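Bench notes, August

The flat was cleared at the rate of one shelf per evening. Lleucu Eynon kept the inventory in a ruled book, one line per object, and did not record opinions. Item 48 was a Skavano lamp, bought in 1994, no bulb. Between items she rested her eyes on whatever was pale and had nothing on it.
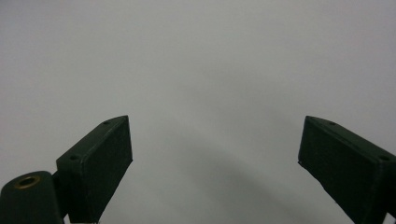

*Before the next item.*

The cans came last. Her father had stored them by height, labels outward, in the cupboard at Salem, and had written to the makers whenever a lid was changed. The Kako tins went to the neighbours. The Fasska tins had rusted at the seam and were entered as scrap. One can was left, mostly blue, with a band of red and a patch of yellow. She gave it line 139 and could not decide on the next column, which offered Keep, Give or Scrap. The wire basket was for Keep. The can lay on the white top with the basket to the left of it. 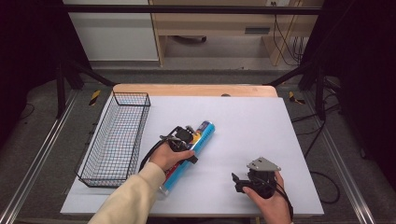
Gwenllian said over the telephone that a can was food, that food had a date on it, and that the date would settle the matter. Lleucu read it out. It was in 2000. She ruled a fourth column, left the heading blank, and put a tick in it.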